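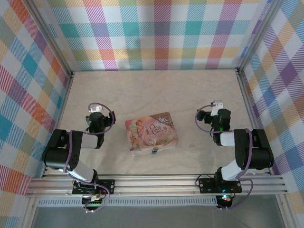
**Werine Housewares — Product Support, Tins & Storage**

**Ticket 681:** Lid sticks on rectangular decorative tin
**Product line:** Cuven
**Opened by:** Mercado store desk, June
**Handled by:** Ieuan Owen
**Status:** Closed, follow-up open with supplier

**Problem as reported**

Customer bought the rectangular tin for tea bags. Lid opened fine for the first 2 weeks, then began to stick. She can get it open with a butter knife but doesn't want to scratch the pattern. Wants to know if the tin is faulty or if she is doing something wrong. Store has had one other complaint on the same line and exchanged that one without sending it back to us.

**Log**

9:10 — Called the customer. Tin has been kept on a shelf over the kettle. It has not been dropped that she knows of. She washed it once in the sink and put the lid back on while it was still damp. Asked her to stop using the knife and send the tin in.

11:40 — Tin received from Mercado. Lid stuck as described. Warmed it with a hair dryer on low for a minute and it came off by hand. Light rust on the inside of the rim at one corner, also a thin line of something sticky, probably sugar.

1:15 — Wiped the rim with warm water and a drop of dish soap. Dried it with a cloth, then left it open. Did not use steel wool — it takes the coating off.

3:30 — Lid goes on and off but still drags at the rusty corner. Rim measures 18 mm deep there, same as the other three corners, so it isn't bent. Rubbed a little plain candle wax along the inside edge. Much better.

3:50 — Opened and closed it 8 times. No sticking. Left it closed overnight.

8:30 (next morning) — Lid lifted off with one hand.

**Resolution**

Rust and residue on the rim. Tin is usable but the corner will rust again, so the customer was offered a replacement and took it. Store desk was given these care notes to pass on:

- Wipe with a damp cloth, don't soak.
- Leave the lid off until the rim is completely dry.
- Keep away from the kettle or stove.
- If the lid sticks, warm the edge. No knives.

**Still open**

Asked Furia if the coating is meant to cover the inside of the rim or stop short of it. Waiting for an answer. Please link any new stuck-lid tickets on this line to 681.

— I. Owen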